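Undmont Patterned Carpet, Gray
Item 1387, sold by the box

We get asked for a gray carpet more than anything else in the Clatance showroom, and the one we keep walking people over to is the Undmont. It's a patterned gray, so it has a bit more going on than a flat solid, and it settles in nicely with shelving, desks and whatever odd chairs you've collected over the years (we have plenty ourselves!).

The pile is low and dense, easy to vacuum and comfortable enough to sit on while you sort out a bottom shelf. Furniture rolls over it without a fight. Each box holds 18 tiles, and every tile has its own backing, so if one gets ruined by coffee you can lift it and drop in a spare. Do order an extra box while you're at it, as dye lots change a little from one run to the next.

Matching edge trim is listed under Kumik, item 712, and comes in the same gray.

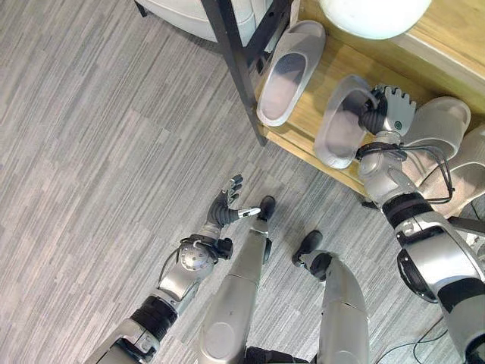 Undmont patterned carpet in gray, on the floor near shelving.

Samples are free and usually go out in the morning mail. Keep one on your floor for a few days and look at it again in the evening, with the lamps on. Unopened boxes can come back within 15 days.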